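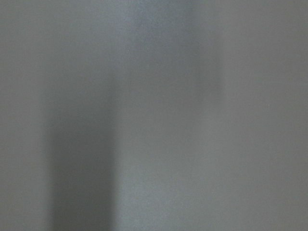 When does the second season of Kusuma start?

New episodes begin in May, one a week, on the same night as before. The season is longer this time, and the writers have said the extra room goes mostly to Sowmya Reddy's character, the night clerk who was written in for 2 scenes and ended up in nearly every episode.

Trí Võ is back as the brother. Delia Arancibia is not, although her voice is heard on the answering machine in the opener. The hotel set has been rebuilt with a working elevator, so expect more arguments in it.

If you want to catch up first, the episodes worth watching again are "Room 103" and "Late Checkout." The first sets up the missing luggage tag, and the second has the wedding toast that everyone keeps quoting. You can skip the ski trip.

Syafiqah Yeoh will be writing our weekly recaps again. They go out the morning after each episode and they do contain spoilers. Send her your theories about the luggage tag by replying to this newsletter, and please put the episode title in the subject line.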